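Ticket 356: Winter Pairs draw not showing on the members' page
Status: resolved, left open for comments
Raised by: Lleucu Gethin, Ladies' Section, Sultodstead Golf Club

Hello all, and thank you Lleucu for such a thorough report (the screenshots of the error were a real help!). Just so everyone has the story in one place: members trying to open the December draw for the Vaughan Salver were getting a 503 message, mostly in the evening between seven and eight, while the ordinary tee sheet was opening perfectly well. Rhodri Kemeys had the same thing on his tablet and again on the clubhouse computer, so we could rule out Lleucu's phone fairly early on.
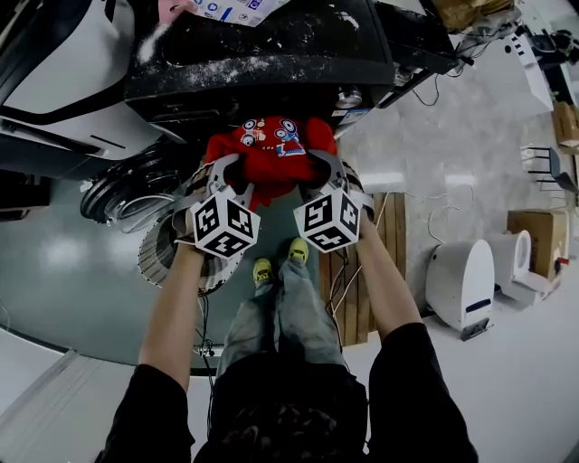

Mererid Meredith
Member Support, Flinevo Fixtures

I started by clearing the saved copy of the draw and publishing it again, which cured it for one evening and then back it came, I'm sorry to say. Wakana Ikeda then had a look at the server end for me and found that the draw page was asking for every player's full handicap history each time somebody opened it. One or two people looking is fine, but once the reminder email goes out at 7 pm you all pile in together, and the page was waiting up to 20 seconds and then giving up.

Wakana has now set it to fetch only the current handicap index. I've tried it myself with the reminder going out as normal and the draw opened straight away, all the pairs in the right order.

One small thing left over, Lleucu. The pair on the 6th tee in the shotgun start still has Branwen Jenkins down with her old index, from before her last card went in. If you open Competitions, then Players, and press Refresh beside her name, it should put itself right. Please don't redraw the whole competition, or everybody will get new partners!

Reply from Lleucu Gethin, 8.15 pm
Lovely, thank you Mererid. Branwen's is sorted and Rhodri can see the draw on his tablet again. Could the ticket stay open until we've posted the results?

Reply from Mererid Meredith, 8.40 pm
Of course, I'll leave it open. Good luck to you all in the Salver.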